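Section 3. Cooking Rice and Whole Grains

Temeo Multi-Grain Cooker — Set-Up and Use Guide
Revised April 2, 2020

Before first use

1. Remove all packing material, including the cardboard ring under the inner pot.
2. Wash the inner pot, the inner lid and the measuring cup in warm soapy water. Rinse and dry them completely.
3. Wipe the heating plate with a dry cloth. Do not pour water into the outer body of the cooker.
4. Place the cooker on a level, heat-safe surface, away from the edge and away from wall cabinets. Steam leaves the vent at the top of the lid and can damage painted or varnished surfaces.
5. Plug the cord directly into a wall outlet. The cooker draws 1000 watts at full heat and must not share an extension cord with another appliance.

CAUTION: The outside of the inner pot must be dry each time it is placed in the cooker. Moisture between the pot and the heating plate can cause loud popping and may mark the plate.

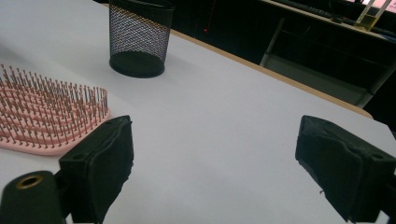 Measuring and rinsing

6. Measure the grain with the cup supplied. This cup is smaller than a standard kitchen cup, and the water lines inside the pot are marked to match it. If the supplied cup is lost, use any small cup for both grain and water and ignore the lines.
7. Place white rice in a separate bowl and cover it with cold water. Stir gently by hand, pour off the cloudy water and repeat until the water is nearly clear. Do not rinse rice in the inner pot, as hard grains can scratch the coating.
8. Drain the rice well and transfer it to the inner pot. Add fresh water to the line that corresponds to the number of cups used.

Note: Brown rice, barley and farro need more water than white rice. Use the second set of lines, marked WHOLE. Barley benefits from soaking for 60 minutes before cooking. The soaking water may be kept and counted toward the total.

Cooking

9. Lower the pot into the cooker and turn it slightly left and right so that it sits flat on the heating plate.
10. Close the lid until it clicks. Press GRAIN until the correct setting is lit, then press START.
11. Allow the cycle to finish without opening the lid. White rice normally takes 40 minutes, including the resting period. Whole grains take longer, and the display does not begin to count down until the final stage.
12. When the signal sounds, open the lid away from the face and loosen the grain with the paddle. Turn it over from the bottom — do not press it down.

WARNING: Steam from the vent can cause burns. Keep hands and face clear of the lid while the cooker is in operation.

Keeping food warm

The cooker changes to KEEP WARM at the end of every cycle. White rice may be held on this setting for up to 3 hours. Mixed grains, and any dish containing meat, fish, eggs or beans, should be served at once. Leftovers should be moved to a shallow covered container and refrigerated promptly. The KEEP WARM setting must not be used to reheat cold food.

Adjusting results

If the grain is too firm, sprinkle a little hot water over the surface, close the lid and leave it on KEEP WARM for several minutes. Reduce the water slightly next time if the grain is too soft. Older rice tends to absorb more water, and rice sold as new crop, usually from September onward, needs less.

A thin golden crust at the bottom of the pot is normal. To release it, turn the cooker off and leave the lid closed for a short time before serving. Do not use metal utensils.

For cleaning of the steam vent and inner lid, see Section 4.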